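# Ceilings, Doors and Signs: the Back Room at Grirndale

Welcome to another page for people who look up when they walk into a room! I've been collecting ordinary interiors since March, and this one has gone straight onto my list of favorites.
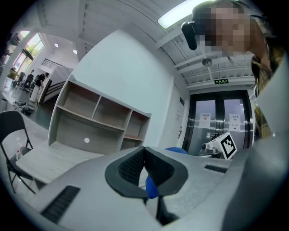

White ceiling, glass doors with dark metal frames, and a green exit sign with its running figure.

I love a ceiling that lets you see how it goes together. The white here runs across exposed beams and slatted panels, and the long fluorescent fixture sits up among all that structure and glows away. A flat ceiling would have been so much duller. Slats give your eye something to follow, and beams make even a plain working room feel as if it has some bones to it.

Then there's the small round pendant over the doorway. It's easy to miss next to the long light (I missed it completely the first time I went through my pictures), but it's my favorite thing in the room. A round fitting near all those straight lines is such a good little decision, whoever made it.

**The doors.** Dark frames around glass are hard to beat at the back of a white room. They draw a clean outline and you always know where the way out is. Each pane has two white paper notices taped up at eye level, in Chinese, with small red symbols. I have a real soft spot for taped notices! Architects draw their doors bare, and then people move in and start telling each other things on paper. I can't read these, so if you can make them out, please write to me.

**The signs.** Green over the doors, blue on the wall to the left. The exit sign has Chinese characters beside that running figure, one of the great bits of public drawing if you ask me. The blue plaque is tiny by comparison, and I'm glad it's there, with the white door panel and its handle close by. White walls are very kind to small patches of color.

**And the blue chair back.** You only get a glimpse of it, but it picks up the blue of the plaque so nicely that I went hunting through my older galleries for other rooms that do the same. The Onby reading room comes close, with blue seats and a blue clock. The Evness canteen tries it with orange and gets a bit carried away, bless it.

If you enjoy this sort of thing, the Dursun stairwell page is the one to visit next. It has 34 pictures, mostly handrails, and a long argument in the comments over whether a landing counts as a room. I say it does.

Got a ceiling I should see? Send me a picture and a couple of lines on where you found it. Corridors, waiting rooms, school halls, I'm happy with all of them, and slats go to the front of the line.

Enda Dunne
Page added 01/08/2025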